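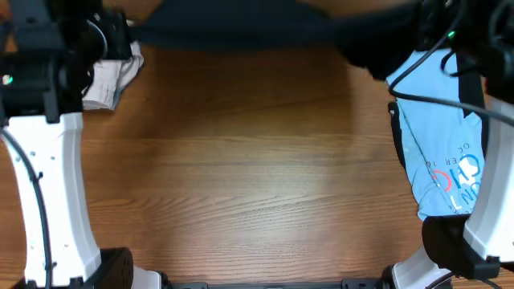 A reader wrote in after my last column to say that folding laundry is a waste of a life and that I should be ashamed of telling people to do it. Fair enough, I did ask for mail! The column was only a few hundred words on why I fold things the same evening I wash them, and it got me more angry letters than the one on parking.

I've been chewing on that letter all week, mostly while folding. The argument goes like this: clothes get worn, clothes get wrinkled, so why bother? Throw the clean stuff in one bin, the dirty stuff in another, and go live. I tried it once, for 14 days, back when I lived over the bakery on Cuvside and had a closet the size of a phone booth. I was late to work twice and I wore a shirt to dinner that looked like I'd pulled it out of a mailbox.

But my real problem with the bin system is how it made me feel about my own things. I own 40 or so dollars' worth of T-shirts (that's the whole pile, not each) and none of them are special. When they lived in a heap I stopped knowing which ones I had. I bought another gray one because I couldn't find the first gray one. Then I had both, and I didn't like either of them.

Folding is the only time I really look at what I wear. I notice the collar that's going, the button hanging on by a thread, the sweater I haven't touched since April and should give to somebody who gets cold. It's dull, sure. I put the radio on and let my hands get on with it, and by the end I've usually remembered a phone call I owe somebody.

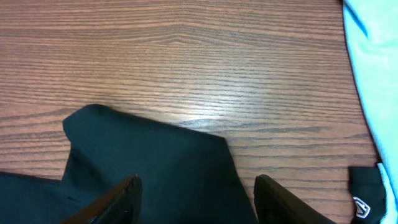 So does everything have to be folded? I don't think so, and underwear is where I give up. Socks get paired if I'm in a good mood. Gym clothes go in the drawer any old way, and fitted sheets I roll into a ball and shove to the back of the shelf like everyone else on this earth. I have watched people on TV fold a fitted sheet into a perfect square, and good for them, but I've got supper to make.

What bugs me is the idea that any chore you have to do again next week is pointless. Dinner is gone in twenty minutes and we still cook it. My neighbor sweeps her steps every single morning and the leaves come right back, and I like walking past those steps! I think small upkeep like that is a decent way to spend part of an evening, and I'd take it over most of what's on my phone.

Anyway, to my letter writer: keep your bins, they're your shirts. I'll be at the table tonight with the towels, and if you've got a trick for fitted sheets that works on a cheap one with tired elastic, please write again.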